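Notebook, legal forms workshop, July

Subject for the month: small claims filings for unpaid security deposits. We are rewriting the plain-language packet that people pick up before they file on their own.

Read the old packet start to finish this morning. It runs to 10 pages and the filing steps don't begin until page 4. Moved them to the front. The part on what a deposit is can shrink to a paragraph, as anyone holding the packet has already lost one.

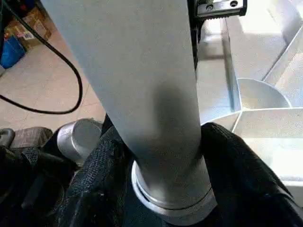
The demand letter comes next. Old text says to "make a formal demand in writing." Changed to: write to the landlord, say how much you want back, and give a date to pay by. Keep a copy. Bernadette wants a sample letter on its own page so it can be torn out. Agreed.

Worked example is now a tenant in Vallton who paid 2,000 and got nothing back. The old one had odd cents in it and people copied the cents onto their own forms.

Service of papers took most of the afternoon. Three drafts. The trouble is the word "serve," which readers take to mean mailing. Draft 3 says "have another adult hand the papers over" and leaves "serve" in parentheses for when the clerk uses it.
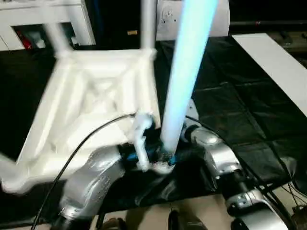
Gwenaël Charpentier: Draft 3 is better, but it drops what to do when the landlord is a company. Half the people I see at the counter are suing a company and they put the building manager's name on the form. Then they have to start over.

Fair point. Added a box on finding the company's exact name and the person who accepts papers for it. Used "Malter Rentals" as the company in the box. Check that the name matches the one in the sample letter, which still said Görtz at lunch.
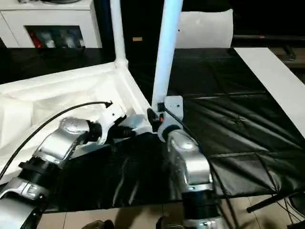
Evidence list

Lease, move-in checklist, dated photos, texts, proof of the payment. Cut "any other relevant documentation." Readers at the last trial brought over 10 folders between them and couldn't find the lease. New line: put the lease on top.

Still open: whether to say anything on appeals. Solène says one sentence with the deadline left blank for each court to fill in. I would leave it out of the packet and put it on the back of the judgment sheet.

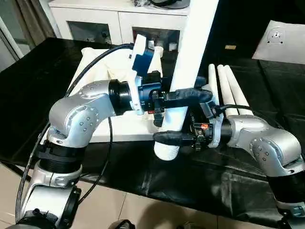 Added by Jérémie Roussel, 4 p.m.

Read the new order aloud with Anatole. He stopped at "fee waiver" and asked if it meant giving up a right. Changed the heading to "If you can't pay the filing fee." The waiver form keeps its own title, so the packet has to give both. Page numbers need redoing after the box went in. Sample letter now says Malter throughout.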